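Equipment update for Lucinda Crenshaw, Zaldale small grants

Dear Lucinda,

Thank you again for being so patient with us over the summer, and for the kind note you sent Erasto. I promised you a proper account of where the equipment money stands at the end of August, so make yourself a cup of tea – I do tend to go on.

We have now spent 2367 dollars of the arm budget, nearly all of it on the service plan and spare gripper fingers from Horach. Veronika Eder got three quotes for the fingers, and Horach came in 100 dollars under Umico with a shorter wait, so that was an easy choice. The second arm is still on hold. I would dearly love to order it, but Hazel feels (and I have come round to her view) that we should finish the towel folding work on the first one before we ask you for anything that size.
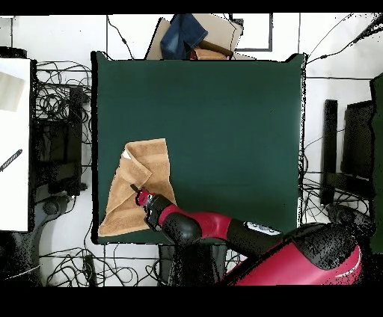
What I would like to ask for is permission to move 1000 dollars from travel into cables, mounts and a second work surface. Erasto would start on denim with the new surface, and we could leave the towel setup alone between sessions, which would save him a good deal of fiddling every morning. If you are happy with that, a one-line reply is plenty and Veronika will send the revised sheet.

With warm thanks from all of us,
Niamh Ní Mhurchú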